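Sun 15 March

# The Zindamier unit – upstairs room and basin

Igor Wróbel and I spent the day at the Zindamier unit, sorting out the work table and the wash area. The unit is 13 metres long and had been used for storage since July, so most of the morning went on carrying cartons down to the truck. We filled 11 of them. The Brekke shelving stays until someone can collect it.

The budget for the whole place was $3000 and we still have up to $50 left, which will go on hooks and a second soap bottle. Paint was the biggest cost. We went with white again – it matches what was already there and the Damov store had it in stock.

The table is staying where it is for now. I'd like to turn it side-on to the wall, but Igor thinks it would get in the way of people coming past with boxes. The basin gets wiped down at the end of each day, and anything kept on the back rim has to be lifted off first. 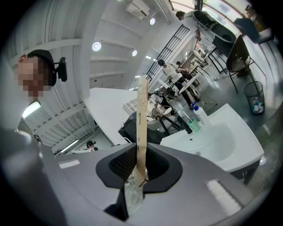 White table top and the black grid railing, with the air conditioner up near the ceiling.

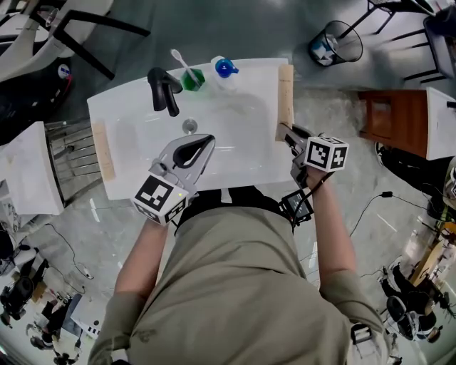 White basin with the black tap. The green cup holds a toothbrush, and the pump bottle is further along to the right.

Zbigniew Domański wrote back that he would leave the table alone and spend what's left on a proper shelf for the cup and bottle, so the back rim can be wiped without moving anything.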